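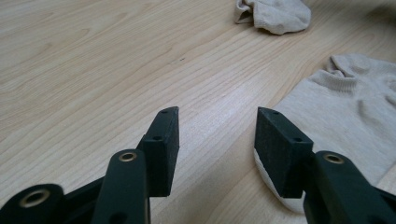 Setting up your submission in Clirnarar

By Arnar Ingvarsson
27 September 2022

Section 2 of the Hirnholm writers' guide. It covers sending a short story or a set of poems to a magazine through the Clirnarar submission manager. The software's own help pages call this "effortless". Set aside an evening.

1. Finish the piece. Clirnarar will happily accept a draft with [FIX THIS] in the middle of page four, and so will the confirmation email.

2. Save a clean copy as .docx or .rtf. The upload page also lists .pdf, but most editors I've dealt with grumble about it, and the preview mangles line breaks in poems.

3. Take your name off the manuscript if the magazine reads blind. Check the header and the document properties too. The "Anonymize" button clears the first and leaves the second alone, whatever the tooltip says.

Note: Brusholm Quarterly does not read blind and wants your name on every page. Read each magazine's guidelines, even if you sent there last year.

4. Create an account and choose Writer. The Writer Plus plan is offered first, in a bigger box. I used it for nine months and could not find what the plus was.

5. Fill in your bio. The limit is 2000 characters, spaces included. Two sentences will do. I have yet to meet an editor who took a story on the strength of the author's cats.

6. Pick a magazine and a category. Flash, short story and novella are set by each magazine, so a piece that counts as flash at one may be turned away at another.

7. Paste your cover letter as plain text. Curly quotes and italics may come out as question marks – look at the preview before you go on.

8. Pay the reading fee, if there is one, and press Send.

Caution: pressing Send twice makes two submissions and charges two fees. The page can sit still for up to 30 seconds. Leave it alone.

9. Record the title, magazine and date somewhere of your own. The built-in tracker dropped several of my entries after the April update, and support suggested I clear my cache.

Withdrawing a piece

If a story is taken elsewhere, open My Work, choose the title and select Withdraw. Then email the editor as well. The status changes on your screen right away, but I'm not convinced it reaches anyone else's in a hurry. For poems sent as a set, Withdraw pulls the whole lot. To remove a single poem, use the Message tab and name it.

About the "match score"

Clirnarar shows a percentage beside each magazine, said to measure how well your work suits it. My ghost story scored highest with a journal of nature essays. Ebrahimi, the rival service, has a similar feature and I trust it no further. Buy a back issue and read it.

Last updated: 27 September 2022

Contact Hirnholm | © Hirnholm | Back to top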